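Some notes on cloths and rags, from the kitchen drawer to the workshop shelf, with a good long stop at the desk chair. I keep adding to this page whenever I learn something, so if you have been here before, have another look through the laundry part.
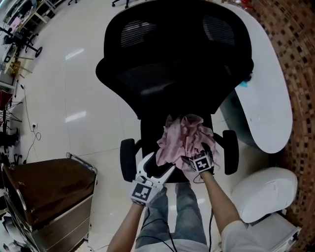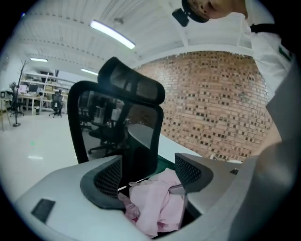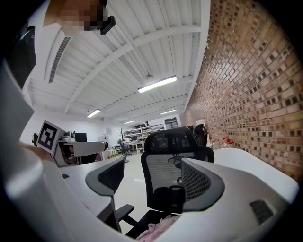 *Page last changed: August (added the bit about mesh chairs, fixed the vinegar amounts)*

## Start with a dry cloth

My mother-in-law cleaned everything with a sopping wet rag, bless her, and I did the same for the first ten years I had my own house. Then I went to work in the linen room of a small hotel in Drovosley, under Neusa Bragança, who taught me more about dirt in one winter than I had picked up in my whole life before it. Her rule was that you take off everything that will come off dry before you let any water near it. Crumbs, hair, lint, flour, sawdust, all of it. Once you wet flour you have paste, and once you wet sawdust you have something worse (ask me about my husband's bench vise).

So a dry cloth first, bunched up loosely so there are plenty of folds to catch things. Give it a shake outdoors and go over the spot a second time. After that you can bring out the damp one, and you'll be surprised how little there is left for it to do.

## Which cloth for what

I sort mine by color, and I have done it for so long that the grandchildren can put them away without being told. You may pick other colors, of course!

- **Pink** for furniture: chairs, table legs, the arms of the sofa, the piano.
- **Blue** for glass and mirrors, and never washed with softener.
- **Yellow** for the kitchen counters.
- **Old brown or gray** for the floor, the garage and anything with oil on it.

Old cotton T-shirts make the best oil rags. Cut off the seams and the printed part, which won't soak up a thing. Flannel pajamas are lovely for polishing. Worn-out towels are fine for floors, but they shed if you cut them, so fold the edge over and run a quick line of stitching down it, or else just use them whole.

Microfiber is good and I do use it, but keep it away from the stove and the iron, and don't let it go through the wash with your towels, or it will come out wearing all their fluff.

## Chairs, and the desk chair most of all

People dust the desk and forget the chair. I was just as bad until I started doing the books at home and spent half of every morning in one. A desk chair holds a remarkable amount of toast.

For a mesh back, go over it with the brush end of the vacuum on low, from the front and then again from behind. Then take a cloth wrung out in warm water with one drop of dish soap and press it against the mesh, lift, and press again. Scrubbing pushes the dust into the weave and roughs it up. I like to hold a dry cloth flat against the other side with my free hand while I press, and it picks up a good deal of what comes through.

For a cloth seat, the same dry start, then a barely damp wipe, always out toward the edges. If there's a ring from a coffee cup, wet the whole panel lightly and let it all dry together, or you will only swap one ring for a bigger one. Leave it by an open window overnight. Don't sit on it to check!

Armrests get greasy from hands and sleeves. A little soap on the cloth, a wipe, then a wipe with plain water, and dry them right away. If they still feel tacky the plastic may be breaking down with age, and no amount of cleaning will bring that back. Milagros Urrutia, my neighbor across the landing, sewed slipcovers for hers out of an old pair of corduroys and they have held up beautifully.

The wheels: turn the chair upside down on an old sheet, and pull the hair out with tweezers or a crochet hook. Small scissors help if it is wound tight.

## Getting a stain out of a cloth

Tomato and curry fade nicely in the sun. Wash the cloth, hang it out wet on a bright day and look at it at suppertime. Grease wants dish soap rubbed in before it gets wet. Coffee wants cold water and patience. Candle wax goes in the freezer for an hour, and then most of it will snap off.

For sour-smelling dishcloths I soak them in a bucket of hot water with one cup of white vinegar (I had written two cups on this page for ages, sorry, one is plenty) and then run them through a normal wash. Please don't ever mix the vinegar with bleach, or use the same bucket for both without rinsing it well.

New red and pink cloths bleed. Wash them alone the first couple of times. I lost a whole set of white Vieira napkins to one cheap pink duster, and I still think about those napkins.

## Oily rags in the workshop

This one is serious, so I'll be plain about it. Rags with linseed oil or oil-based stain on them can heat up and catch fire all by themselves if they're left in a heap. Spread them out flat, one layer, outdoors, away from the house and out of the wind, until they are stiff and dry. If you can't do that, put them under water in a metal can with a tight lid, and ask your town where to take it. Ours goes to the Jastholm drop-off.

Never put them through the dryer, even after washing.

## Folding and keeping

Fold in thirds the long way and then in half, and stand them up in the drawer like file cards. You can see every color and you don't end up using the top three over and over while the bottom ones go yellow. The drawer I use came from an old Usden sewing cabinet and it is exactly the right depth, but a shoebox does just as well.

A cloth that has gone thin in the middle isn't done yet. It goes from furniture to floor, from floor to garage, and from the garage to cleaning paintbrushes. I have one piece of green flannel that began as a nightgown and is now tied around the outside tap.

For cloths under the sink, hang a short tension rod across the front of the cabinet and drape them over it so the air gets around them. Check the rod now and then, mine slips down every few weeks and I find everything in the dish soap.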